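Orodach tower cases, refurbished – what you get and what you don't

Sold by Skamden, used office equipment. Page updated 2023-09-04.

Sellers of used desktops love the word "refurbished". We try to use it sparingly, as it can mean anything from a full teardown to a wipe with a damp cloth. On this page it means the side panel came off, the dust came out, and the machine ran a load test for 16 hours. It doesn't mean new, and if another shop tells you theirs is as good as new, ask what they replaced.

The full-size tower still has one thing going for it: space. You can lay it on its side, take off the panel and get at the board, the card and the drive cage without skinning your knuckles. Makers will call any case "tool-free" if one clip opens by hand. Keep a screwdriver nearby.

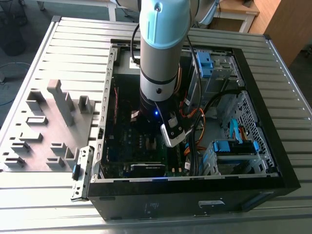 Drive caddies deserve a warning. The plastic ones are handy until a tab snaps, and then the drive rattles. Xiaoqing Fu checks every caddy before a unit ships, and we list spares separately at $5 each. We won't promise they fit other makes, whatever the forums say.

Graphics cards vary from unit to unit. None of them will impress anyone who plays recent games, and we'd be wary of a listing at this price that claims otherwise.

Price: $85, without drives
Warranty: parts only, through the end of February
Returns: unopened or opened, you pay the postage

Questions about a particular unit go to Junhao Feng at the parts counter. Have the stock number ready.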